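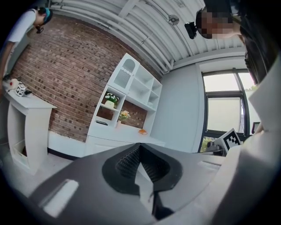

Kamrul Pramanik thinks open shelves are a mistake in any room people really use, and he told me so before I'd even gotten my coat off. Too much dust, he says, and you can see every bit of junk you own. Fine, Kamrul! But I'm on the other side of this one, and after a morning at the newly fitted front room in Murngate I'm more on the other side than ever.

If you missed our last update, the room belongs to Judside, the shared house on the hill, and it has been getting its furniture a piece at a time. The big item is the white shelving unit against the brick wall. It has a tall cabinet with a latticed, arched door on one side, and then lots of square cubbies, some of them open right through to the brick. I love that part. All that red-brown showing behind the white makes the wall look warm, and I say that as someone who voted to paint over it (sorry, everybody).

The flowers are doing a lot of work too. A potted plant with little white blooms has one of the cubbies, and a small vase of yellow and peach ones stands on the counter-height part below. Soomro, the shop on the corner, says it will keep us in flowers through April, so somebody please remember to change the water.

There's also a boxy white side table with a cubby low down, and I can already tell it's going to collect stuff. Mine at home is the same. You put down one thing on your way past and by supper you can't find the top.

The furniture bill came to $1,248, delivery included, and Nakov took back the chairs that didn't fit without charging us a cent. We're still short on seating. The plan is eight chairs, and we have six so far, two of them wobbly.

The room opens to everyone in the house after supper on Feb 8, 2018, and there's space for 24 if a few of you don't mind standing. Kamrul is bringing a duster. I'm bringing lemon bars, and if you have a spare chair, leave it in the hall with your name on it.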